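August 2025
Von Seo-ah Min

Aner prüft Lernwürfel von Drasus: Nutzen für Vorschulkinder bislang nicht belegt

Die Verbraucherinitiative Aner rät Kindergärten, vor dem Kauf von Zahlenwürfeln genauer hinzusehen. Der Anbieter Drasus verspricht mit seiner Reihe »Mokgethi« einen »messbaren Vorsprung beim Rechnen«. Auf Nachfrage legte das Unternehmen eine Befragung von 30 Eltern vor. Gemessen wurde darin nichts.

»Ein Würfel mit einer Ziffer darauf ist zunächst ein Würfel mit einer Ziffer darauf«, sagt Seo-ah Min, Sprecherin von Aner. »Wer dafür 190 Euro je Gruppensatz verlangt, sollte mehr vorlegen als Zufriedenheitswerte.«

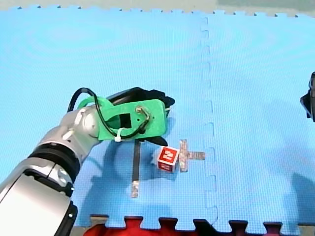

Ausgabe 1114

Der kleine rote Würfel mit der weißen 2 auf der Oberseite liegt auf der Matte dicht neben einem Kreuzungspunkt aus silbergrauem Klebeband. Mit solchen Markierungen lassen sich Legeaufgaben stellen: daneben, darüber, links davon. Dafür taugt nach Einschätzung von Aner allerdings jeder Bauklotz. Auch die Lesbarkeit der Ziffer sagt wenig darüber, ob ein Kind die Menge dahinter versteht.

Drasus hat für November eine weitere Untersuchung angekündigt, diesmal mit Kindern aus der Einrichtung Sosgate. Eine Vergleichsgruppe ist nach derzeitigem Stand nicht vorgesehen. Aner hat um Einsicht in den Versuchsplan gebeten und bislang keine Antwort erhalten.

Rückfragen beantwortet Seo-ah Min, Pressestelle Aner.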